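Can a Machine Put Away the Forks Yet?

Jarkmont, in May. Godbridge has tested home machines for eight years, and I wanted to see how they teach the next one. I was expecting laundry or a stove. The lesson was cutlery.

For a person, this chore takes no thought. You take a spoon, you drop it in the spoon tray, you talk about your day. For a machine each piece is a different problem. A spoon is smooth and curved, and light slides over it. Chopsticks roll. A fork has a thin handle, and if the fingers close a little to the side, it turns.

So people do the work first, with a gripper in each hand, and the software learns from the recordings. The engineers at Gruber, who write this software, told me they had 733 recordings of cutlery and wanted many more.

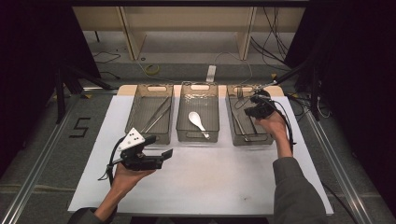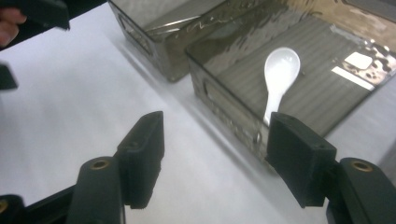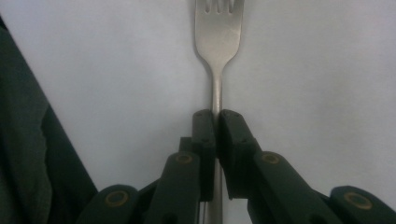 Smoky trays, a white spoon and a silver fork at the Godbridge table.

What the numbers say

Godbridge let me read its spring results. The trained arm was given 279 pieces to sort, one after another, and it placed most of them. The failures were of the boring kind – a handle on top of the tray wall, a spoon pushed away before the fingers closed. See-through plastic is also difficult, because the camera has trouble deciding where the wall is.

Speed is the weaker point. A set of 16 pieces took the arm longer than it takes me to wash them, and I am slow at washing.

The shop floor is ahead

At Rulport, a packing firm near the river, a similar arm already fills boxes on the night shift. But there the parts arrive in the same position and the boxes are all one size. My kitchen drawer has three kinds of fork and a broken peeler, and my children put things back where they like.

The people at Rulport would not buy the arm for their own homes. One of them said she might think about it if it could also empty the dishwasher. At Godbridge, the dishwasher tests are planned for next winter.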